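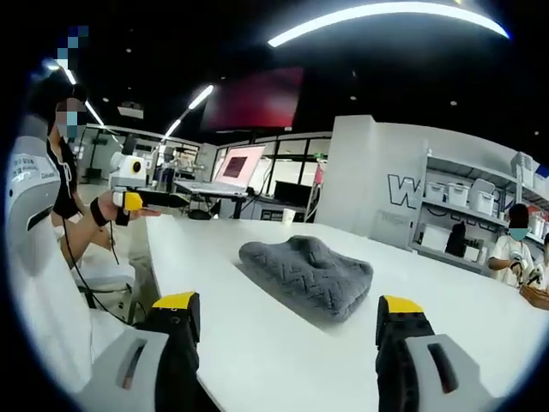

Ulla Laitinen said that what she had wanted to know all the way there on the coach was whether the thing would be any good with towels that have been through the wash a few hundred times and gone out of shape, and that she had come home with half an answer, which was better than she had expected.

Sugden Linen Services
Minutes of the staff meeting held in the upstairs canteen, Nov 27, 2021
Subject: our visit to the Nindeo open day at Serkness

In the chair: Eugeniusz Dudek
Minutes taken by: Aino Heiskanen
Also speaking: Ulla Laitinen (folding room), Musyoka Mollel (deliveries and collections), Osvaldo Rocha (machines and maintenance), and a good many others from both shifts who asked for their names to be left out, so I have left them out.

1. Opening

Ulla had already begun by the time I had found a pen that worked, so her remark stands at the top where it belongs. Eugeniusz then welcomed everybody properly and thanked the early shift for staying on. He said he was very glad that 25 of us had managed to go, and that he knew it had meant a cold start and a sandwich on the coach. He asked that we keep to the visit for the first part and leave the boiler for the end, and on the whole we did.

The minutes of the last meeting were agreed, with one correction. It was the blue trolleys that went to Gerberg for new wheels and the grey ones stayed here.

2. What we saw

Musyoka gave the general account, as he had kept the best notes. We were met at the door, given masks if we had come without, and taken through in small groups. Nindeo are working on robots that can handle soft things, and at present they do a great deal of the teaching by hand. A person holds a gripper, a light thing with two fingers, and does the job with it while everything is recorded. The recordings are used afterwards to train the robot. Musyoka said he had gone expecting a big arm in a cage and had rather enjoyed finding that so much of the work was people folding towels at a white table, very much as we do, only with fingers on the ends of their fingers.

Ulla said the fingers were black with yellow tips and opened wider than she would have guessed, so that a folded towel sat quite comfortably between them. She was pleased to see that they were practising on proper terry, the thick sort with a zigzag pattern in it, and had not made life easy for themselves with tea towels.

One of the late shift said her group had been told that each person doing the recording aims for 1,000 folds before their work is looked at as a set, and that the young man who told them this said it cheerfully. There was some laughter. It was pointed out that our folding room would get through that before the second tea break on a hotel changeover day.

3. Having a go

Several of us tried the hand-held grippers and opinions differed a good deal. Ulla got on well once she had stopped trying to smooth the towel with the side of her hand, which of course you cannot do while holding one. She found the first fold easy enough and the second one awkward, and said that the real trouble is picking up a single layer at the corner when there are two lying together. She asked the people there how the robot would know, and they said that this was the question they spent most of their days on. She liked them for saying so.

Osvaldo said his wrist had begun to ache after a few minutes. He wondered how they managed for a whole day of it and was told that they swap over often and have a strap to take the weight if it slips. He would have liked the handle a little thicker. He mentioned this to them and they wrote it down, or at any rate wrote something down.

Musyoka declined a turn on account of his thumb, which is mending nicely.

Eugeniusz admitted that his towel had ended up on the floor. He was given another and did better.

4. Questions put to Nindeo and what they said

I have pulled these together from different people's notes, so the order may not be the order in which they were asked.

How long until there is something a laundry could buy? They would not give a date. They hope to have a trial machine in a working laundry from January of the year after next, and were careful to say hope.

How many recordings does it take? For one kind of towel folded one way, some 2,000 to get a start. A new size or a new fold needs more on top, though fewer each time.

Would it do fitted sheets? They smiled at this. Ulla said she had smiled as well.

Would it be quick? No. They were very plain that a practised person is faster by a long way and will be for a good while. What they have in mind is the dull overnight stuff, the plain hand towels that pile up when there is only one person on.

What about jobs? Musyoka asked this one and was glad he had, as it was on everyone's mind. The answer was that they could not speak for the laundries, only for the machine, and that we should ask our own management. So he now did.

5. Jobs

Eugeniusz said he would answer as straight as he could. There is no plan to buy anything and no money put by for it. If that changed, he would bring it to this meeting before any paper was signed. He said that the visit had been arranged out of interest after a letter from Nindeo, who want to talk to people who fold for a living, and that he had thought we would all like a day out after the year we have had.

There was a fairly long discussion, warm for the most part. One person from the early shift felt that we ought not to help teach a machine to do our own work without being paid for it. Another said she would happily be paid for it, she had a bad shoulder and would sooner teach than lift. Osvaldo thought that if such a machine ever did come here he would want to be the one sent to learn the mending of it, and asked for that to be minuted, so it is.

It was agreed that anybody asked by Nindeo for further help should speak to Eugeniusz first, and that any hours spent on it are to be paid at the ordinary rate with travel on top.

6. Offer from Nindeo

They have asked whether two people from the folding room would go back to Serkness for a day to show how we deal with worn and misshapen towels. This is the half of Ulla's question that they could not answer. So far they have mostly worked with towels in good condition and would be grateful for a sack of our worst. Ulla is willing to go. A second person is still wanted, and names should be given to me by the end of next week, on paper please, as I lost two last time by being told them on the stairs.

Musyoka will look out a sack from the rag bin before it goes for cleaning cloths. Osvaldo asked that the one with the burn in it be included.

7. Thanks

Eugeniusz will write to Nindeo. Several people asked him to say how kindly we were looked after and how patient everyone was with our questions. It was suggested that we invite them back to see our folding room on a changeover day, and there was general agreement that this would do them good. Aino (that is, me) to find a date that suits both shifts.

The coach firm is to be asked about the heater.

8. Boiler

Osvaldo reported that the new valve has come from Gerberg and is the right one this time. He will fit it on the next quiet afternoon, and the pressing room should expect to be without steam for an hour or so while he does it.

9. Any other business

A lunch box with a green lid was left on the coach and is on the shelf by the kettle.

Would whoever has the key to the small store please bring it back.

Next meeting in January, same place, date to go up on the board.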